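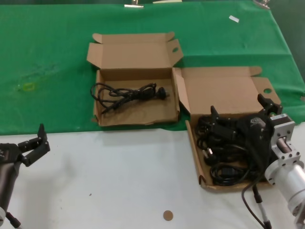

A black power cord coiled up in an open cardboard box.

**Soup first, then everything else: a quick chat with Madalena Marinho**

By Abenezer Gidey | March 2026
Filed under: Weeknight Dinners, Meatless

Caught Madalena Marinho between school pickup and the lunch prep for her little soup counter, Leso. She had maybe a half hour. Apron already on.

Lentils, mostly, is what she wanted to talk about. Red ones. "They cook while I look for my other shoe," she said. Her base is one onion, a carrot, garlic, 2 cups of lentils and enough water to cover, then lemon at the very end. No cream. She used to add it, stopped when her son couldn't have dairy, never went back.

Asked about breakfast. Leftover soup, over rice. "My mother thinks it's terrible. I'm full till one."

The bread is a newer thing – she got the flatbread from Getachew Wako, who bakes next door, and has been messing with it since August. Hers has 100 grams of whole wheat flour and 175 of white. All whole wheat came out like a roof tile, she says. Four minutes a side in a dry pan, lid on for the second side.

What about kids who won't eat lentils? She laughed at that. "Blend it. Call it orange soup. Mine ate orange soup for two years before he asked."

She freezes it flat in bags, and definately salts after thawing, not before. Cumin she toasts whole. Parsley if there is any – there usualy isn't.

Next up at Leso is a cold cucumber soup, once it warms up. She's still fighting with the dill.

We use cookies to improve your visit. Accept | Manage settings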